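Cell 2 upkeep meeting: minutes
Posted in May by Caoimhe Ní Bhriain
Filed under: Workshop Notes / Cell Maintenance
3 comments | 11 shares

Present: Līga Lill (chair), Justinas Kļaviņa, Jurgita Uibo, Caoimhe Ní Bhriain (minutes). Edgars Lukoševičius joined by phone from Clultavstead at 10:20.

Minutes of the last meeting were accepted with one correction. The spare finger pads are on the shelf by the compressor, not in the Sepp cabinet.

1. Gripper on cell 2

Justinas reported that the right finger has been closing late. He took the cover off, cleaned the joint and found the set screw backed out half a turn. It has been reset with thread lock and marked with paint pen. He ran 200 open and close cycles without a load and the delay did not come back. Jurgita asked for the same check on the left finger. Justinas will do it before the next loaded run.

The grease interval was discussed. The sheet on the cell door says 300 hours and the maintenance log says 277. Edgars said 277 was the reading when the last service was done and somebody copied it over as the interval. Agreed: 300 stands, log to be corrected.

2. Grip settings in the Skirudora model

Jurgita has changed the simulated cell so that the finger geometry matches the new pads. Potatoes are still the test item, one at a time, picked up lengthwise between the fingers. She wants the closing force set in the model first and then copied to the real controller, with no hand edits at the cell. Līga agreed. Edgars objected that the real pads wear and the simulated ones don't, so the two values will drift apart by the end of a month. After some discussion it was agreed to keep one value and to replace pads on a fixed date.
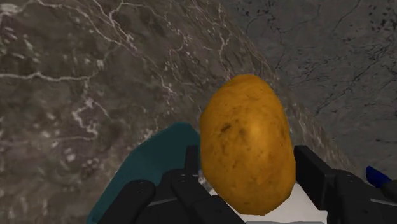 Who is allowed to change the closing force on the cell?
Justinas or Jurgita, and the change goes in the log with initials before the cell is restarted. Anyone else who thinks the force is wrong should stop the cell and call one of them.

Edgars asked that the home position be checked after every pad change. The last change left the fingers off center and the first tray had to be rerun. Justinas has a gauge block for this and will leave it in the drawer under the controller. Jurgita will add a line to the checklist.

3. Cable and air line

The air line at the wrist is rubbing on the bracket. Justinas has put a sleeve on it for now. A longer line is on order from Tatura and has not been shipped. Līga will call them. If it is not here by the end of the month we will cut one from stock and accept the different fitting.

The signal cable was tested at the same time and is fine.

4. Any other business

The stop button cover is cracked. Caoimhe to order a new one.

Caoimhe asked whether the cell should be wiped down at each shift change or only at night. Left as it is, at night, with the pads wiped at shift change.

Actions
Justinas: left finger check; gauge block to drawer.
Jurgita: closing force from model to controller; checklist line on home position; correct the log to 300.
Līga: call Tatura about the air line.
Caoimhe: stop button cover.

Meeting closed at 11:05. Next meeting in June, same room.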